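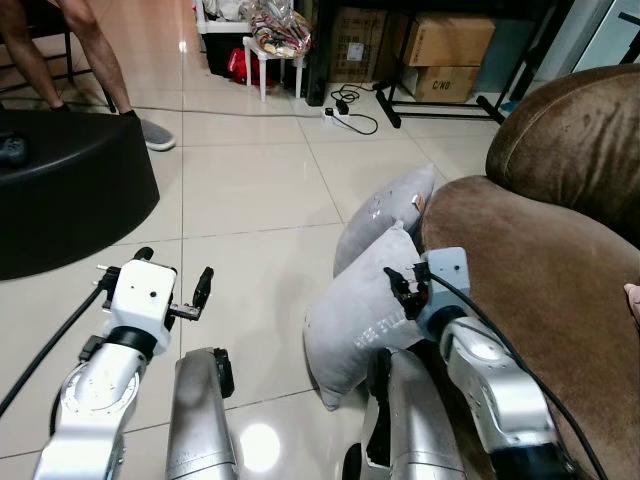 3. Turnover days and what guests write afterwards

Changeover day is where a holiday rental is won or lost, and it was the part of our study we most looked forward to. We collected 700 guest comments from self-catering homes in two places, the lakeside town of Polville and the hill villages above Biltley, and read each one for any mention of arrival. We expected complaints about late keys. What we found was far richer!

Guests in Polville wrote mostly about the first hour. They remembered whether the heating was on, whether there was milk in the fridge, and whether the parking directions made sense in the dark. Guests near Biltley hardly mentioned these things -- they wrote about the drive up, the view, and where to buy bread the next morning. The homes were close in size and price, so the gap surprised us, and it held in both summer and winter comments.

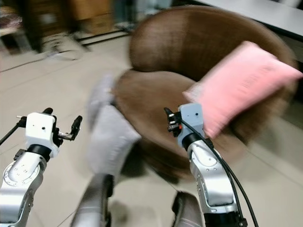
We then split the comments by arrival time. Guests who got in before 4 wrote longer and warmer notes, and they were more likely to name a room they loved (very often the living room, and once, wonderfully, a pantry). Those who came later wrote shorter notes and stuck to practical matters. The pattern was strongest among families, who often traveled the farthest and had supper to think about the minute they walked in.

Comment length falls with arrival time in Polville. It drops sharply through the evening, while in Biltley it barely moves. We think the welcome folder used by the Biltley owners explains part of this. It was put together by the booking office at Hillireo and gives late guests a simple supper plan, a hand-drawn map and the name of a shop that opens early. We can't prove the link with comments alone, but it is a lovely thing to be able to test, and the next round of the study will do so with homes that have never used a folder.

Figure 3. Tiled floor, dark table and white stool seen between two open gripper fingers.
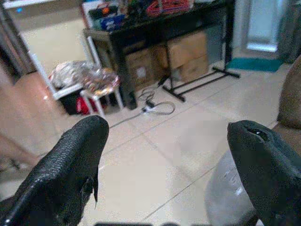 3.1 Repeat bookings

Comments tell us how guests felt, and bookings tell us what they did next. We matched each comment to the owner's calendar for the following season and marked whether the same party came back.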